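Recording drawer demonstrations at Harncombe: questions people keep asking me

Last updated June 30, 2018

I look after the recording sessions for the drawer tasks, and I seem to answer the same handful of emails every time a new group joins. So I've put my answers in one place. If yours isn't covered, write to me (Janelle) or grab Omar, who knows the arm far better than I do.

What counts as one example?

One go at one task, from the moment the arm leaves its rest position to the moment it gets back there. If the task is "open the top drawer", then that's all we want in the file. Please don't open it, feel pleased with yourself and shut it again in the same recording! Closing is its own task with its own folder, and Renato has to split the files by hand when people run the two together.

How many do you want from me?

A normal session is 40 goes. Most people manage that in a morning with a proper tea break in the middle, and a few people get to 50, but I'd much sooner have 40 careful ones. You get sloppy when you're tired – I certainly do – and the model learns your sloppiness along with everything else.

Why the drawers? Aren't they a bit easy?

They look easy until you try one through the controls! A drawer front gives you very little to get hold of, and the gripper has to come in at a sensible height and a sensible angle or it just skates along the face. Then you have to pull straight, because a bit of sideways force is enough to make the runners bind.
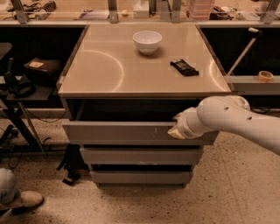 My own advice is to slow right down for the last little bit before contact. You can be fairly brisk on the way in, and nobody minds a bit of wobble out in open space, but the last stretch is where nearly all the useful information is. Crisanto likes to stop completely just short of the drawer and have a think. I'd ask you not to copy him on that one, much as I love watching him work. Long pauses teach the model to pause, and we had a version in April that would hang about in front of a drawer as if it had forgotten what it came for.

Should I clear the top of the cabinet first?

Leave it as you find it, please. We want some recordings with things on top and some without, and the session sheet tells you which sort you're doing. If the sheet lists objects, put them out before you start and shift them a little every few goes. They don't have to land anywhere special. Just don't line them up in the same neat spot all morning, or the model may decide that's how it finds the drawer.

What about everything in the background?

Same answer, more or less. We don't tidy the benches for recording and we don't hang a sheet up behind the cabinet. Pacita tried a plain backdrop when we were first getting going, and the results were lovely right up until she took it down. A working room is messy, so the recordings can be messy too.

I missed the drawer. Do I throw that one away?

Keep it and mark it as a miss. If you missed, backed off and then got it on a second try, keep that as well and mark it "recovered". I'm very fond of the recovered ones! The model will miss plenty of times on its own account and it needs to have seen somebody sort it out. The only recordings I want binned are the ones where the software froze or you had to hit the stop button.
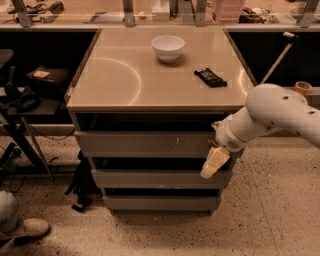
Who decides whether a go was good enough?

You do first, then a second person checks it. When you finish a go, the Lumanlan screen asks for a mark, and you choose good, recovered, miss or bin. Renato or Pacita goes through the lot later and changes anything they disagree with. They'll tell you if they've changed a lot of yours, and it's nothing to be embarrassed about.

Can two of us share a session?

Yes, and I rather like it when people do. Swap over at the halfway point and put both sets of initials on the sheet. Different people have quite different habits with the controls, and a bit of variety does the data good.

How long until the model has learned from my recordings?

Training runs go off to the Goreo machine overnight, usually once we've got 32 new sessions checked. It can be a couple of weeks before yours get used.

Where do I book?

The sheet's on the shared drive under Illow, second tab. Put your name in a free slot and leave me a note if you've never used the controls before, so that Omar can sit with you for the first few.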